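Gulura Opens Shared Home Kitchen for Neighborhood Cooks

July 4, 2025
By Sheena Leckie

Print this page | E-mail this page

Gulura, the neighborhood cooking group, has opened its first shared home kitchen on the ground floor of the old Bouazza bakery building, and we could not be happier to finally get the stove on! The kitchen is open to anyone who lives nearby and wants to cook a real meal, learn a few basics or simply get through a big batch of soup with more elbow room than they have at home.

The room was planned to feel like a kitchen you might find in a friend's house. Members told us early on that they had no interest in learning on restaurant equipment they would never see again. They wanted a stove like theirs, a counter at a normal height, and pots they could lift with one hand (or two, when the beans are in).

"I learned to cook on a coil stove in my aunt's apartment, and I still think it is a great teacher," said Kamala Shetty, who leads the beginner sessions. "You find out what medium heat means. You learn to move the pot off a burner before things go wrong, and you learn to plan, which is most of cooking dinner on a weeknight."

The build took longer than anybody hoped. Work began with 177 square feet of bare floor and one working outlet. Bogdan Vasiliu, a cabinetmaker who lives two streets over, fitted the cabinets and the wooden countertops, then came back to oil the wood a second time after the first coat dried patchy. The cabinet fronts are cream, chosen after a long evening with paint cards that a few of us would rather not repeat.

Money for the project came from 609 separate household gifts, many of them small, along with $3000 from Fostus, the hardware store on the corner. Fostus also let us return the wrong hinges twice without a single raised eyebrow. Thank you!

A Kitchen With Everything Out Where You Can Reach It

Anyone who has cooked in a borrowed kitchen knows the drawer problem. You open six of them looking for a whisk, and by then the butter is brown. We decided that the things people grab most should live out on the counter, close to the heat, and that everything else could go behind doors with a label.

So the whisk stands in a pale green crock with other utensils, and the knives with yellow and red handles have a wooden block of their own on the counter behind the stove. Spices are in small glass jars with metal lids. The kettle is blue, and it has already become the most popular item in the building. There is nearly always somebody asking if it's free.

Pot lids were a surprisingly lively topic at our planning meetings. We went with clear glass, so that new cooks can check on their rice without letting the steam out every two minutes. Set a lid down flat on the wood while you stir, put it back when you're done, and wipe the counter before you leave. Those are very nearly all the rules we have.
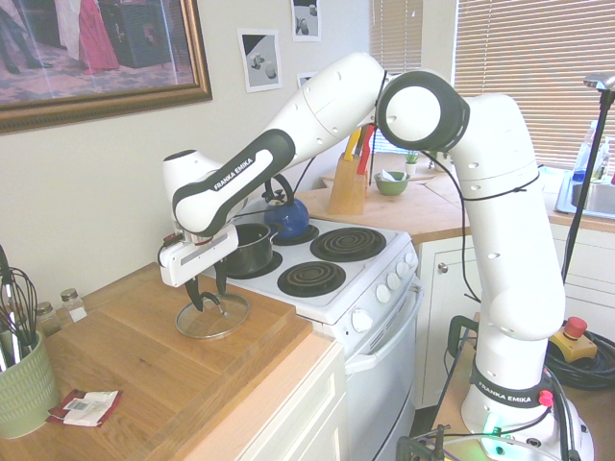
What Happens in the Sessions

Beginner sessions last two hours and are built around a single pot. In July the group will make lentil soup, tomato rice, a chicken stew and a vegetable curry that Kamala has been cooking since she was in college. Everyone chops, everyone takes a turn at the stove, and everyone sits down to eat together at the end.

Sota Nakajima runs the open cooking hours, which have no lesson at all. Bring your own groceries, use the pots and pans, and ask for help if you want it. Sota is a patient man with a strong interest in broth, and he is happy to talk about either stock or stew for as long as your onions need.

"People come in shy and then they start tasting each other's food," he said. "One member showed up with a bag of turnips and no plan, and three other cooks had opinions. We ate very well that night."

There is also a short session on looking after a kitchen. It covers how to oil a wooden board, how to clean under a burner coil once the stove has cooled completely, how to keep a knife in good shape, and how to get a scorched pot back to something you'd be glad to use. It sounds like a chore and it is honest fun, especially the scorched pot part. Bring your worst one!

Almost 70 people have put their names down for the first month. To keep the room comfortable, each session takes six cooks, and we'll add more dates as members let us know which evenings suit them.

Recipes to Take Home

Every session comes with a printed recipe card, written in plain language and tested in this kitchen. Begoñe Prieto is collecting the cards into a booklet called Zorker, named after a stew that her grandmother made and never wrote down. Begoñe has tried to rebuild it from memory four times and says the latest version is close, though it wants more paprika. Members are invited to send in their own family dishes, including the ones with no measurements.

The booklet will be free to members and available to read at the kitchen. Cards for the lentil soup and the tomato rice are ready now.

How to Join

Membership is free for people living in the neighborhood. Sign up at the kitchen door during open hours, or leave your name at the counter at Fostus. Groceries for beginner sessions are provided. Please tell us about allergies when you sign up, wear closed shoes, and bring an apron if you own one. Children are welcome with an adult.

We are also looking for a few good soup bowls, any color, chips and all.

Press contact: Sheena Leckie, Gulura

Print this page | E-mail this page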